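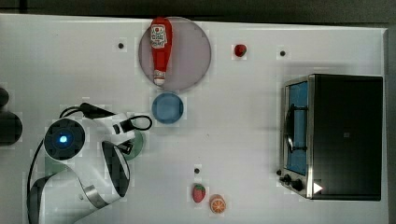 Play food sets go missing a piece at a time, one parent wrote to the Plernstead toy library, and by the spring the kitchen box had fruit in it and nothing to put the fruit on. The complaint has led to a change in how the library lends its pretend kitchen sets.

From July, each set will be issued with a printed contents sheet and checked on return at a table by the door. Plates, saucers, toy fruit and bottles will be listed separately. A halved orange is entered as one item, with a note that it is a half. Toaster ovens stay on the premises and may be used at the play tables only.

The library, which shares the Corkden Road hall with a parent and baby group, holds more than 50 boxed sets, 20 of which contain food or tableware. Replacement fruit and dishes have been ordered from Bomico and should arrive before the change takes effect.

Loans will run for 4 weeks, as at present. A set returned with parts missing will be held back for one further week so that the borrower can look for them, after which it will be made up from spares. No charge will be made for a single lost piece.

Contents sheets for the sets already on loan can be collected from the desk between 10am and noon.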